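Gresura Long-Reach Butane Lighter, Refillable

Sold by Bovent Kitchen & Table
In stock at Jasenham warehouse — usually out the door in 2 days

Long neck lighter for candles, grills, pilot lights, fire pits. Refillable. Comes empty, see below.

Overview

Same lighter we've carried for years, new trigger. The old one was stiff, we heard about it plenty. New trigger is lighter to pull but still has the child safety slide on the back of the handle. Slide up with thumb, hold, pull. Let go and the slide drops back by itself.

Neck is steel, 6 inches from collar to tip. Does not bend. If you want the bendy one that's the Gresura Flex, separate page. People order the wrong one every January when the two go on sale together so please check the name in your cart before you pay.

Handle is matte plastic. Black, cream or brick red. Brick red is more orange than it looks on some screens. Hang loop on the end.

Flame dial is on the underside. Small flathead or a fingernail will turn it. Ships set low. Leave it low for candles, turn up for charcoal.

Specs

Type: refillable butane, piezo spark
Neck: 6 in., rigid steel
Lights per fill: up to 40 on the low setting
Spark unit: rated 4,000 clicks
Fuel window: yes, both sides
Colors: black, cream, brick red
Fuel included: no
Batteries: none needed

Fuel

Ships empty. Has to, carrier rules. Any butane can with a standard metal tip will fit. We stock the Wainwright refill can (ground shipping only, no Alaska or Hawaii, sorry).

To fill: turn the dial all the way to low. Bleed the old gas by pressing the valve with a small screwdriver, outdoors. Hold lighter upside down, can upside down on top of it, press straight and firm. A few seconds. Stop when it spits. Then let it sit a couple minutes before you try it, cold gas won't catch right away and you'll think its broken.

Don't fill near a stove or anything lit. Don't leave the lighter in a hot car.

What people use it for

Jar candles mostly. Once the wax burns down past halfway a regular match is no good and a short lighter cooks your thumb. The neck gets down into all but the very tallest jars.

Birthday cakes. Reach the back candles without leaning a sleeve over the front ones. Light from the back, work forward. Thin taper style candles go fast so have the singing organized first.

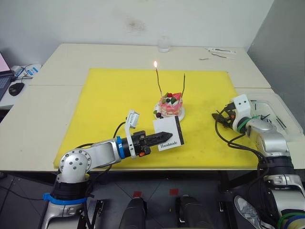
One lit, one to go. Fruit-topped cake with thin dark candles. Cake and candles not included.

Gas grills with a dead igniter. Open the lid first, then light, then turn up. Camp stoves too. It does OK in a light breeze but it is not a windproof torch, the flame is soft and yellow and will blow out. For wind get the Gresura Storm.

Not for creme brulee. We get asked. Wrong kind of flame, leaves soot on the sugar.

Common questions we get by email

Clicks but no flame. Nine times out of ten it's air in the tank. Bleed it fully and refill. If still nothing, dial up one notch.

Flame too tall. Dial down. If it's at the bottom already and still tall, stop using it and send it back, we'll swap it.

Can I fly with it. No. Not carry-on, not checked, not even empty as far as we've ever been told. Buy one where you land.

Does the neck get hot. Tip does, after a long burn. Don't hold it lit longer than you need and give it a minute before it goes back in the drawer.

Is it the same as the Wainwright lighter. No, but it takes the same refill can. Wainwright has a wood handle and a shorter neck.

Returns and warranty

2 year warranty on the spark unit and the valve. Doesn't cover drops, or cheap fuel clogging the jet. Returns need to come back empty — completly empty, bled, no gas in the window. We can't accept lighters with fuel in them and neither can the mail. Email first for a return slip, don't just send it.

Goes well with

Wainwright butane refill can
Bovent wick trimmer
Bovent candle snuffer, brass finish
Gresura Flex (bendable neck)

Pickup at the Jasenham counter is free, choose it at checkout. Orders in by 2 p.m. are ready next morning. Bring the order number.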